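How to Measure the Lighting at a Work Table

Guidance for departments carrying out their own lighting checks

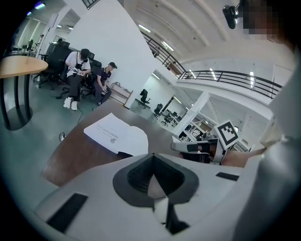 A lighting check records how much light reaches the surface where work is done, and whether that light is comfortable for the person using it. The two matters are separate and should be recorded separately. A table may receive plenty of light and still be tiring to use if bright patches form on the items handled there. Pale, rounded surfaces need particular attention: the white housing in the photograph grows brighter as it curves towards its upper edge, and a reading taken on the tabletop would say nothing of this. Clothing should be considered as well. A person in a light grey or white top close to the table will reflect some light onto nearby surfaces, while dark clothing will absorb it.

The method set out on this page applies to all benches, desks and tables in Anden buildings, including the Pickering annexe. It does not apply to stairways, car parks or emergency lighting, for which separate arrangements are in place.

What you will need

A light meter reading in lux, with its calibration label in date
A tape measure
Masking tape or removable chalk
A copy of the room plan
The Nokau recording form, printed or on a tablet

Meters may be borrowed from the equipment store. The standard issue is the Stimum hand-held model, which has ranges of 200 and 2,000 lux. Departments that own a different meter may use it, provided that the make and serial number are entered on the form.

Before you begin

Switch on all the lamps that would be in use during normal work and leave them on for 20 minutes. Older fluorescent tubes take time to reach full output, and readings taken too soon will be low. Close the blinds. If the room cannot be darkened, carry out the check after sunset or note clearly on the form that daylight was present.

Leave the table arranged as it is normally used. Shelves, screens and anything fixed above the surface may cast shadows, and these form part of the conditions to be measured. Loose papers may be moved aside to make space for the sensor, but should be put back afterwards.

Step 1. Mark out the table

Divide the surface into equal squares using small pieces of tape. Squares of 400 mm suit most tables. For narrow benches, use squares of 200 mm. Give each square a number, starting at the corner nearest the door, and copy the numbers onto the room plan.

Step 2. Check the meter

Cover the sensor fully with its cap. The display should show zero. If it does not, follow the zeroing instructions supplied with the meter and try again. A meter that will not return to zero should be sent back to the store with a note – do not attempt to correct the readings by subtraction.

Step 3. Take the readings

Place the sensor flat in the centre of the first square, facing upwards. Stand back as far as the lead allows so that your own shadow does not fall on it. Wait until the figure settles, then write it down. Work through the squares in number order.

Begin on the 200 lux range. If the display shows an overload symbol, change to the 2,000 lux range and make a note of the change. Readings from both ranges may appear on the same form.

Step 4. Repeat with the user in position

Ask the person who normally works at the table to take up their usual place, and repeat the readings in the squares directly in front of them. Any marked fall shows that the user is working in their own shadow. This is common where the only ceiling light is behind the chair.

Step 5. Look for glare

Sit or stand where the user does and look at the items handled during the task. Note any bright reflections and the direction from which they seem to come. Tilting a small mirror on the tabletop will often show which lamp is responsible. Ask the user whether they have changed their position to avoid a reflection, and record the answer in their own words.

Step 6. Work out the results

Add the readings from Step 3 and divide by the number of squares to obtain the average. Next, divide the lowest reading by the average. The result shows how even the lighting is: the closer it is to 1, the more even the light. Enter both results to 2 decimal places.

The level required depends on the task. Consult the table of tasks in the Anden workplace handbook and enter the appropriate figure beside your average. Where more than one task is carried out at the same table, use the figure for the most detailed.

Simple corrections

Cleaning the lamp covers should be tried before any other measure, and the readings repeated once this has been done. Moving the table so that light arrives from the side will often reduce both shadow and glare. A desk lamp may be supplied where one part of the table remains dim, but it should have a shade deep enough to hide the bulb from neighbouring users.

Changes to ceiling fittings must be requested through the estates office and may not be made by departments.

Returning the form

Completed forms should be sent to Dean Sowerby, Workplace Standards, by the end of September. Please attach the marked room plan. Meters must be returned to the equipment store in their cases, with the batteries removed.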